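Print this story | E-mail to a friend

The White Table

When Leonie Doolan took the upstairs room at 815 Brangate Lane, the only thing her aunt had left behind was the table, and it was such a big, plain, white thing that for the whole of February she set nothing on it but her elbows and her tea.

It was Eyerusalem Adugna from downstairs who started putting it to use. She came up one evening with a shopping bag on her arm (she never came up without a shopping bag, and there was usually bread in it) and began laying things out as if she were setting supper for very small guests. Plates first, then the orange blocks her boys had outgrown, then tennis balls, the fuzzy kind, still that loud yellow-green that makes you want to throw one down a hallway.

"My grandmother told stories this way," she said. "You put out what you have and you see who they are."
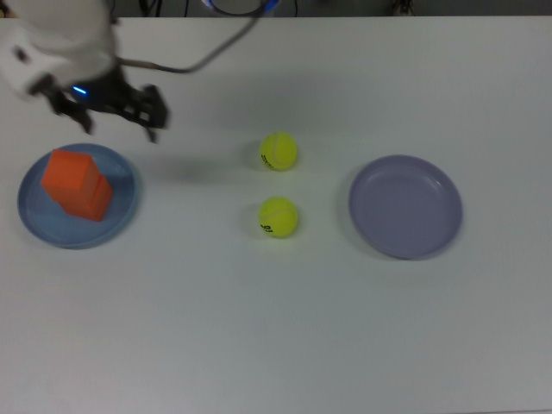 Two orange blocks at home on the blue plate.

"Well, those two are sisters," said Leonie, pointing at the blocks, and was surprised at how quickly she'd said it. "They live on an island called Lykkegaard, and the taller one thinks she owns it."

"And does she?"

"She owns the half with the view."

So that was how it began, and I don't suppose either of them meant it to go on until the kettle had boiled twice and the street had gone quiet, but it did! The tennis balls were a pair of traveling merchants from Skusura who sold warm hats and had never once been paid on time. The white tabletop was the sea, naturally, and it was 979 miles across, and you could only cross it if you had somebody to talk to on the way.

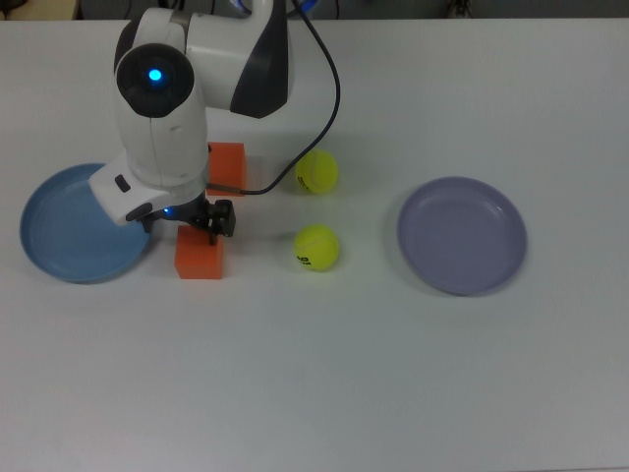

Trukell Evening Writers' Club * Members' Stories

By nine the sisters had quarreled over a hat and left the island altogether, and there was a second country to think of, a round lavender one, where Eyerusalem said people were polite but slept too much. Leonie wanted the sisters to make up at once. Eyerusalem wouldn't hear of it.

"Let them be out on the water awhile," she said, breaking the end off the bread and passing it over. "They've been on that plate all their lives."

Leonie ate her bread and looked at the table, and thought about her own sister, and what time it would be where she was, and whether she still had the same number.

"One more merchant story," said Eyerusalem, "and then you'll go and call her."

Recent stories
The Borrowed Umbrella
Soup for 5
What the Mailman Kept
A Porch in Winter

Search stories Go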